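Baskets That Keep a Table Tidy

Have you ever looked at a table and wondered where all the stuff on it should live? One great answer is thousands of years old, and it's still in homes and offices today. It's the basket!

Rattan is a climbing plant, a kind of palm that grows in warm forests. It can twist and scramble up through the trees for a very long way. People cut the stems and dry them, and then weavers can get to work. Soaking the strips in water makes them bendy. The weaver goes over one stick, under the next, over, under, all the way around (it takes a lot of patience!). When the strips dry, they hold their shape.
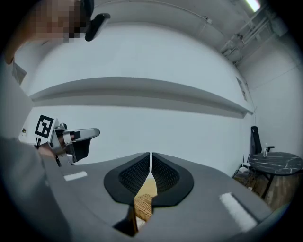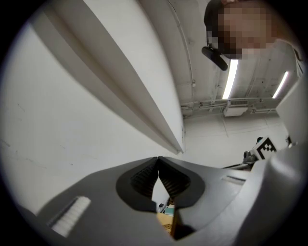
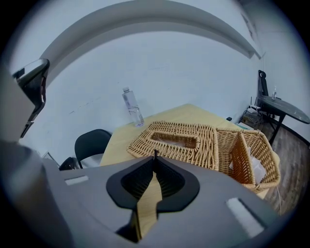 The table with two wicker baskets on it. The low one has an oval slot in the top for tissues, and the taller one has a divider inside.
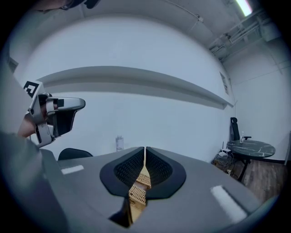
A divider is such a clever idea. It turns one basket into two little rooms, so pencils can stay on one side and paper on the other. You don't have to dig through everything to find your eraser!

Want to try weaving? Ask a grown-up for some stiff paper. Cut 7 long strips of one color and 7 of another. Lay the first color side by side, tape down one end, and weave the second color through, over and under. Start the next row the opposite way, under and then over. Push the rows close together as you go.

Kwesi Amegashie made his first paper mat on a Saturday morning and used it under his cereal bowl. Yours could go under a plant, or you could fold up the sides and make a tray for your crayons.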